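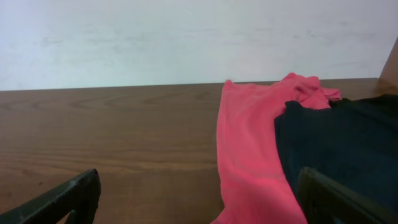 Last updated: 4 June 2020

Eltbridge Clothing Exchange to Reopen With New Sorting and Folding Tables

MUTUDTON – The Eltbridge Clothing Exchange will reopen its sorting room on Monday after being closed to the public since February. Donations of clean, wearable clothing will be accepted at the side door on Ullov Street, 6 days a week.

Clothes will now be sorted and folded in the same room. T-shirts and other knits go on one table, and jeans and work pants go on another. Each item is checked for stains, missing buttons and broken zippers, then folded and placed on a shelf by size. Items that cannot be worn again are set aside for the rag bin.

The exchange gave out 400 bags of clothing last year. Another 266 households are on the list for the summer handout. Jeans in adult sizes are the item most often asked for, and faded or lightly worn pairs are welcome.

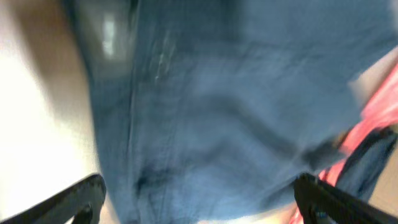
Olanrewaju Uzor said that denim takes up more table space than anything else that comes in, and asked donors to empty the pockets and close the zippers before dropping pairs off.

Donors are asked to bring no more than 3 bags per visit. Shoes, bedding and coats cannot be taken at this time. Bags should be tied shut and marked "adult" or "child."

Pickup for families will be by appointment. Requests can be left at the front desk or at the Maglaya branch library.

Contact: Asabe Nwachukwu, Eltbridge Clothing Exchange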